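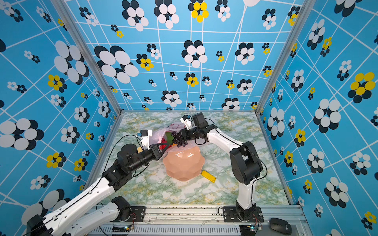 Ghazal Kermani said she would keep the sky blue for the walls, full stop, and that she'd been won over by the flower clusters the minute the panels went up. Rianne Maes agreed about the blue but asked for a bit more time on the pattern before anything is ordered for the second booth.

Minutes, Okasero booth design group, May 18, 2024

1. Wall panels
Good long talk on this one! The group loves how the black and white clusters look against the blue, and the yellow and black ones got a lot of praise too. Rianne likes that the sizes are so mixed - big blooms next to tiny ones - and wants that kept. Ghazal pointed out that the slanted white lines give the walls a lively feel and that a plain square grid would look like graph paper. Agreed: blue background, slanted lines and mixed clusters all stay.

Rianne asked whether the second booth could have more yellow. She will draw two versions and bring them next time. Lultico can print a full set of panels for $300, and the price holds until October.

2. Floor
The marble pattern is a hit. Ghazal is especially fond of the green and yellowish veins and thinks they go beautifully with the walls. There was some back and forth over a plain white floor for booth two. Put to a vote, marble won easily. Gadeck has the same sheet in stock and will hold one for us for 14 days.

3. Lighting
The back edge of the floor gets more light than the front. Rianne would like to try a softer, more even light, and Ghazal would like to see it both ways before choosing. Rianne to borrow a lamp from Zakharchenko and set it up one afternoon.

4. Frame
Silver aluminum posts again for booth two. Black was suggested and talked over, but the silver looks so fresh beside the blue that the idea was dropped. Posts to be cut to 92 cm - Ghazal will confirm with Gadeck before they start.

5. Other business
Rianne is putting together a sample board with pieces of panel and flooring, which everyone was excited about. Offcuts go in the flat drawer, please, and not the recycling.

To do
Rianne: two pattern drawings, lamp, sample board
Ghazal: call Gadeck about the floor sheet and posts, ask Lultico for a proof

Next meeting in the same room, once the drawings are ready.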